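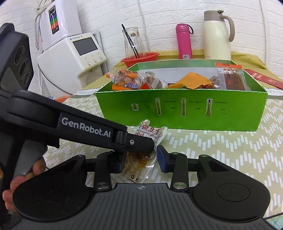 Kornél Tóth wrote to me after the first version that a word list without the spoken sentence is of little use to him, for he cannot tell if "clilto" is a greeting or a complaint. He was right, and version 2 has the sentences.

Idell Table Words, data card

What it is
A small collection of words and short phrases which people in the Idell valley use at meals. It covers inviting someone to sit, refusing a second portion, praising the cook, and asking for salt. The collection has 52 entries. Each entry has the word, one full sentence, a plain translation, and the village where I heard it.

Where the words come from
I wrote them down in Ginden and in Olmedo, mostly in January, when people have time to talk. The speakers were 21 in total. All of them agreed that their sentences may be published, but their names are not in the files. In Olmedo the older people use a polite form that I did not hear in Ginden at all, so please do not mix the two villages if you study politeness.

Files
words.csv has the entries, separated by semicolons and not commas.
notes.txt has my remarks about pronunciation.
The encoding is UTF-8. If you see strange signs instead of long vowels, your program is reading the wrong encoding.

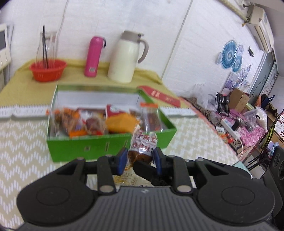
The column "village" uses G and O. The column "sure" says yes or no. I put no when only one speaker knew the word, or when two speakers disagreed about the meaning and I could not settle it.

Known problems
The spelling is my own, as the dialect has no agreed one. Stress is marked only in notes.txt. Words for drinks are few, I did not ask enough about them. Entries on refusing food are repeated in places with small differences, and I left them like this on purpose.

Use
Free for study and teaching. Please name the collection and the version number. For corrections, send the entry, your village, and the full sentence.

Last change: 09/10/2019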